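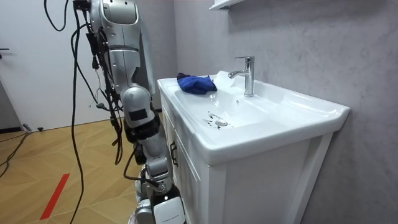 Mekidport washroom set, data card

Contents

The set has 637 recorded runs of a humanoid robot wiping out a bathroom sink with a cloth. Each run has fixed-camera video, joint readings and a short note from the operator. The runs were recorded at Mollano, a serviced apartment business that was deciding whether to put a machine on part of its cleaning round. Drevel supplied the software and wrote this card.

Why a workplace set

Most of the sets we had used before came from labs, where the people doing the recording were engineers. At Mollano the operators were room cleaners, paid their normal rate and taken off the floor for the hours they recorded. They chose the order of the wipe: rim first, then the bowl, then the drain. The labels follow their words for the job, so you will find "go over" and "rinse off" as separate entries.
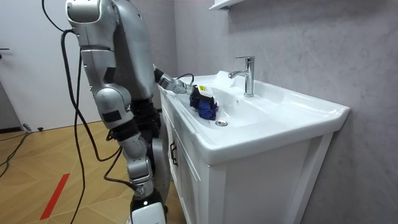 Basins take a lot of bending, and cleaners told us they would hand over that part of a room before any other. They were less keen on giving up mirrors and taps, where guests notice streaks and where they trust their own eye. Neither is covered in the set.

What changed for staff

During the recording period one cleaner per shift moved from rooms to operating. Training took 3 days. Afterwards, 77 of the runs were marked by operators as "would redo by hand", and these have been kept in. Mollano has agreed that operator hours count towards seniority – this was asked for by the staff and is written into the rosters from February.

The set does not measure time saved. Please don't use it to work out staffing levels.

Splits

Train: everything not listed below
Validation: 64 runs
Test: the "would redo by hand" runs, kept whole

Known problems

Operator notes are uneven in length and some are missing. Colour varies between cameras. Early runs use the older Montoya label format and need the conversion script in the tools folder.

Licence

Research use only. Operators can ask to have their notes removed at any time, so check for a newer version before you publish.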